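Stories > Short fiction > Working hours

February
By Andri Mayrhofer

The reading for the Pillier gauge was taken at six in the morning, before the valve shift. It stood at 532 millimetres. Heidrun Stöckli wrote the figure in the book, initialled it, and turned back two pages to compare. The level had dropped every day that month, though the rain gauge on the roof of the pump house had been full twice.

The reservoir at Stiderum supplied 2955 households through a single main. Water left the main in three ways: it was sold, it was flushed, or it leaked. Sales were metered. Flushing was recorded on a green form. Leakage was what remained when the other two had been subtracted, and under the rules it had to be signed for by the person on duty.

Stöckli had signed for it for eleven years. Her father had signed before her, in the same book, with a fountain pen that had blotted most of 1978.

She took the listening rod and walked the line as far as the Ene bridge. The method was simple. The steel end went on the valve cover and the wooden end against the ear. A sound main hummed. A leaking one hissed, and the pitch rose as the distance closed. She stopped at each cover, listened for a full minute and marked the map with a tick.
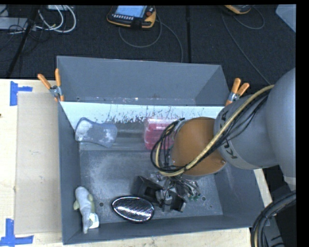

The map was her father's, drawn at a scale that no longer matched the road. He had marked the valves in ink and the doubtful joints in pencil. Between the bridge and the Fuseo works the main passed under an orchard, and there he had drawn a curve where the official plan showed a straight run. She had always taken it for a slip of the hand. Now she followed it with her thumb. It left the road, bent back on itself and came round in a loop, the way a hose does when there is more of it than the job requires.

She paced out the curve between the trees. After 200 metres she found a cover under the grass, square, of an older pattern than the others. It was not on the official plan. She cleared the edge with a screwdriver and set the rod on it.

There was a hiss. It was low and even, and it did not sound recent.

Stöckli listened for the full minute, then for a second one. She took the pencil from her coat and found that the place was already marked. There was a small tick beside the curve, and beside the tick, her father's initials.

She walked back to the pump house and opened the book at the day's page. The line for leakage was blank. She filled the pen.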